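In Praise of the Slow Example
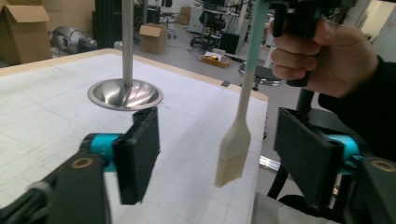
I have been gathering demonstrations for learning systems long enough to have opinions about it, and the one I keep coming back to, usually over lunch and usually to people who were hoping to talk about something else, is that we are in far too much of a hurry. We measure our days by how many recordings we bring home. We ought to care a good deal more about what sort of recordings they are, and who made them, and whether that person was enjoying the work at the time.

Let me tell you how I got here, because I was once the worst offender. When I first joined the Wekar project I was handed a pair of fingers on a handle, a list of kitchen tools, and a target for the day. I loved the target. I have always been the kind of person who likes crossing things off, and a target is only a very long list of things to cross off. I would pick a tool up, move it over, put it down, reset, and do it again, and by the afternoon I could get through one of these in about the time it takes to sneeze. My best day was a Thursday in July, and I went home feeling like a champion.

Then Radosław Bielecka, who had the job of training on whatever the rest of us brought in, asked me to come and sit with him for an hour. He didn't scold me. He is too kind for that, and I think he had made the same mistakes himself. He simply played back my morning and then my afternoon, one after the other, and let me watch. In the morning I approached each tool a little differently. I came in high, I came in low, I missed a grip and went back for it. By the afternoon I was a machine already. Every reach came from the same side, at the same height, at the same speed, and the tool always began in the same spot, near enough, because that was where my hand liked to leave it. We had hours of recording and, as far as the model was concerned, very little in them that it hadn't already seen before noon.

I have thought about that hour more than I have thought about most of my schooling. What I took from it is that a person teaching by example teaches everything, including the things she would be embarrassed to know she was teaching. If I am bored, the boredom goes in. If I am rushing to catch my bus, well, the model learns to catch a bus it will never ride. My own mother taught me to cook this way, by letting me stand next to her, and to this day I bang the spoon on the rim of the pot twice, for no purpose at all, because she did.

So what would I have us do? To begin with, I would slow down. On the second round of the project we cut the length of a session from 43 recordings to 16, and I was one of the people who grumbled. It felt like going backward. But with 16 you have room to think between one and the next. You can ask yourself where a person might really have left a brush lying after supper, and put it there, even if it's awkward to reach. You can swap hands. You can turn the whole thing around and come at it from the far side of the table, which feels ridiculous the first time and perfectly ordinary by the third.

I would also keep the fumbles – or a good share of them, anyway. This is where I part company with a number of people I respect. The usual practice is to throw out any recording in which something slips, on the grounds that you don't want to teach slipping. I understand the worry. But a person who fumbles and then recovers is showing you something precious, and you can hardly get it any other way. Jarosław Pawłowska, who used to work with me and is now over at Fastumex, argued this with me for most of a winter. He held that recoveries should be recorded on purpose, labeled as such, and kept in their own pile, and that the accidental ones were too messy to be worth the trouble. I held that a staged fumble looks like a staged fumble. You can see the person deciding to drop the thing. We never settled it, and I'll admit that his pile was a good deal tidier than mine.

There is a fair objection to all of this, and I don't want to skip past it. Quantity does matter. I have heard the case made very well, by people who know more mathematics than I ever will, that with enough examples the dull ones do no harm and the odd ones turn up by themselves. Perhaps that's so when you have an ocean of them. Most of us don't. Most of us have a table, a few tools and a couple of pairs of arms that get tired, and at that size the dull ones do plenty of harm, if only by using up the day. The folks I met at Banatport had a team of six and were trying to keep pace with a place ten times as large, and what they mostly produced, by their own cheerful account, was sore wrists.

And that brings me to the people, who get left out of these arguments almost every time. We write pages about sensors and file formats and hardly a paragraph about the person holding the handle. Is the table the right height for her? Has she had a break? Does she know what the recordings are for, and has anybody shown her what the model did with the last batch? I was well into the job before Radosław showed me mine, and I worked differently the very next morning. It cost him an hour. I can't think of any piece of equipment that would have bought the same improvement, and I have asked for some pretty expensive equipment in my time.

These days, when a new person starts, I give them no number at all for the first two days. I ask them to pick up whatever they like, however they like, and to tell me when something felt strange. They usually look at me as if I'd forgotten part of the instructions. By the second afternoon they're coming over to say that the thin handles twist when you grab them too far up, or that they always seem to lean left, and could we look at that together. We pull up a couple of chairs and have a look.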